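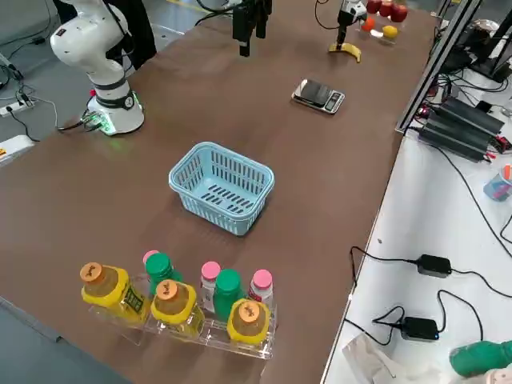 Speaker notes, Vuvex method talk, Flurkbridge session
2026-09-30

Keep this part short. The audience knows imitation learning; they do not know our labeling step.

The task is weighing fruit on a kitchen scale with a bimanual cell. Two arms, one table, bottles and a basket left in place as distractors. The policy gets the fixed view and the head view. No force input.

State the claim early. Vuvex splits each demonstration at contact changes and trains on the segments, with the split points predicted by the policy itself. Baseline is Dierckx, trained on the same data without splits.

Data: 1373 demonstrations recorded at Closuscombe, 1000 used for training. The remainder were held out or dropped for sync errors – say so before someone asks.

Next slide, banana held level just over the scale. Pause on it. A hold like this is where the split predictor has the least to work with, as very little moves between one time step and the next.

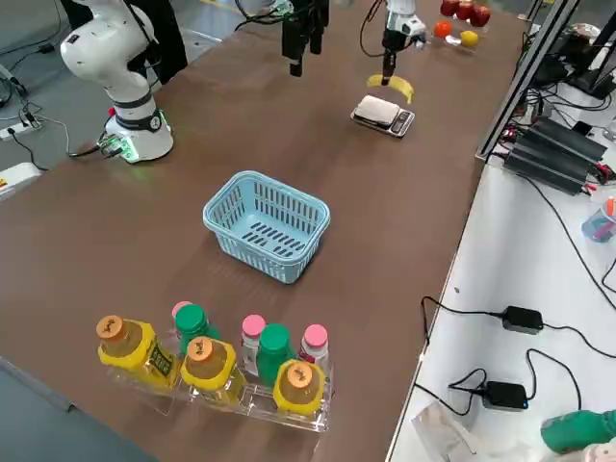 Segmentation

Labels come from gripper opening and end-effector speed. A split is placed where both signals cross threshold within 5 time steps of each other. Hand correction was needed on 103 demonstrations, mostly slow releases.

Mention that the threshold was fixed in February and not tuned again. The ablation table is in the backup slides.

Go to the head view. Point out the banana lying diagonally in the dish and the right gripper up near the top edge. The left gripper is outside the view, so its state has to come from the joint readings.

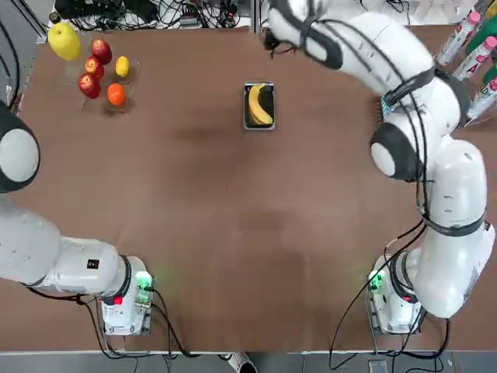 Limits

One cell, one table height, rigid fruit only. Transfer to the Flurkbridge cell has not been tested.

If time is short, skip the loss derivation and go straight to questions.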